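How to Clean and Store a Night Guard So It Lasts 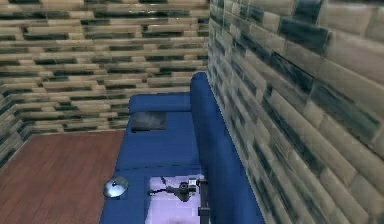

By Idalina Valente
Updated May 13, 2026 | Filed under: Home Care, Teeth Grinding

When I got my first night guard, the dental assistant put it in my hand in a small plastic box and told me to keep it clean. I did not ask how. I used my normal toothpaste and water as hot as my fingers could stand, and by February the guard was cloudy, smelled sour in the morning and did not sit well on the back teeth any more. My dentist had to make a new one, and I had to pay for it.

I have since learned a better way, and I wrote it down step by step. It is meant for the hard or the dual-layer guard that a dentist makes from a mold of your teeth. If you have the soft kind from a drugstore, most of the steps are the same, but please read the paper in the package first.

What you need

A soft toothbrush that you use only for the guard
Mild liquid dish soap without color or strong perfume
A drinking glass or a small bowl
Cleaning tablets for dental appliances
A case with holes for air
A clean towel or paper towel

I use the Zevent tablets, and before them I used Ahmadpour, which left a mint taste that I did not enjoy. Both cleaned well. Check that the package says night guards or retainers, as some tablets are made for full dentures only and can be too strong.

Every morning

1. Rinse the guard as soon as you take it out. Use cool or lukewarm water. If you leave it on the night table until after breakfast, the saliva dries on it and you will need to brush much longer.

2. Put one drop of soap on the wet brush. Do not use toothpaste. Many toothpastes have small hard particles which are fine for enamel but make scratches in the plastic, and bacteria like to stay in the scratches.

3. Brush the inside first, where the teeth go. Hold the guard in your palm and not by one end. A thin guard can crack in the middle if you press on it while the ends hang free.

4. Brush the outside, then rinse until it does not feel slippery. Any soap you leave will be in your mouth at night.

5. Shake off the water and let the guard lie on the towel until it is fully dry. In my bathroom this takes longer in winter, so I put it on a shelf in the bedroom. Keep it away from a radiator or a sunny window.

6. Put it in the case and close the lid.

Once a week

Fill the glass with lukewarm water, enough to cover the guard, and drop in one tablet. Leave it for the time written on the package. Longer is not better – I once forgot a guard in the glass for a whole day and the edges became a little white. After soaking, brush it lightly with water only and rinse it well.

If you see hard white or yellow spots which do not go away with the brush, this is probably tartar. Do not scratch it with a knife or a pin. Bring the guard to your next cleaning and ask if they can put it in their ultrasonic bath. At my dental office they do it while I am in the chair.

The case also gets dirty

I cleaned my guard for months and put it back every day in a case that I had never washed. Wash the case with dish soap every few days and let it dry open. Mine is a Dendus case with 13 small holes in the lid, and I go over them with the same brush. If a case has a crack or a smell that stays, replace it.

Things to avoid

Boiling water, the dishwasher and the microwave. Heat changes the shape, and then the guard can push on your teeth in a wrong way.
Bleach and rubbing alcohol.
Colored mouthwash as a soaking liquid. It can stain.
Wrapping the guard in a napkin. This is how many of them go in the trash.
Leaving it where a dog can reach it. Dogs love the smell and will chew it to pieces.

When you travel

I carry the case in my hand luggage, never in the suitcase, together with the small brush and a few tablets in their foil. If the tap water is not safe to drink, use bottled water for rinsing also.

When to call the dentist

Please call if the guard has a crack or a rough edge, if it feels loose or suddenly too tight, if your jaw hurts more in the morning than before, or if you can see a hole where you grind. Do not try to repair it with glue. Tell them also if you got a new filling or a crown, because the guard was made for the teeth as they were before and may need to be adjusted.

Take the guard with you to every checkup, even when it seems fine. My dentist looks at the worn places on it and can tell me which side I grind on – for me it is the left one, mostly at the back.

Related: Choosing a Soft Toothbrush | Anatari Water Flosser, Six Months Later | Dry Mouth at Night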